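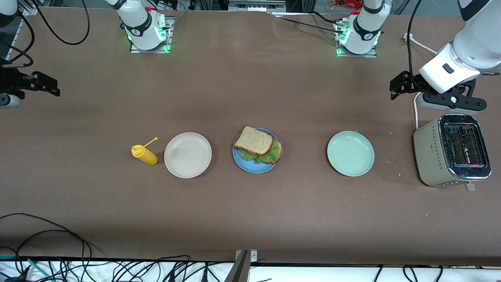
Making sandwiches for a group: how do you set out the table?

Posted in Kitchen and Table, 27 November 2022

Anju Chaudhary
I make lunch for my mother's card group. It is always the same lunch, a sandwich with toasted bread and mustard, and the guests come to the table in small groups, so I make the sandwiches as people arrive. At the moment I have the toaster at the right end, then plates, then the mustard at the left end, all in one row across the table. I am right-handed.

Two things go wrong. The toast gets cold before I get to the mustard, and I keep picking up a finished plate when I want an empty one. The table is 90 cm deep so there is room behind the row, but I don't like reaching over a hot toaster. Should I change the order or use a second row? Also, does it matter which way the mustard bottle points? It is the squeeze kind with a thin nozzle and it drips.

Babita Tripathi
Keep the single row. A second row behind the toaster means your sleeve goes over the slots every time you reach for something.

What I would change is where the finished sandwich goes. If it sits in the middle with an empty plate on each side, you have to look before you grab. Work in one direction from the toaster: toast comes out, goes on the nearest empty plate, gets filled there, then that plate moves down to the far end and out to the guest. If your plates are different colors, use one color only for serving and leave the others for bread and fillings. I used blue for serving when I ran lunches at the Clatmont hall and it saved a lot of mix-ups.

The mustard is too far away if the toaster is at the other end. Put it on the near side of the plate you fill on. Stand it on its cap if the cap is flat. With the thin nozzle kind you can't do that, so stand it upright and put a folded paper towel under it. Wipe the tip after every few sandwiches or it dries and then squirts sideways.

For cold toast, don't toast ahead. Start the next slices when you begin filling the current one – the timing works out close enough. And leave 10 cm clear around the toaster, no napkins or bread bags.

Bhardwaj
just put the toaster on the counter and bring the toast over on a plate. we do it that way and its fine

Nonside
Agree with most of what Babita said. One more thing: check where the toaster cord runs. If it hangs off the front of the table somebody will walk into it. Mine goes off the back and straight down to the outlet.

For the mustard, I spread it with a knife from a small bowl when there are more than 3 people waiting. It is faster and there is no nozzle to clean until after lunch.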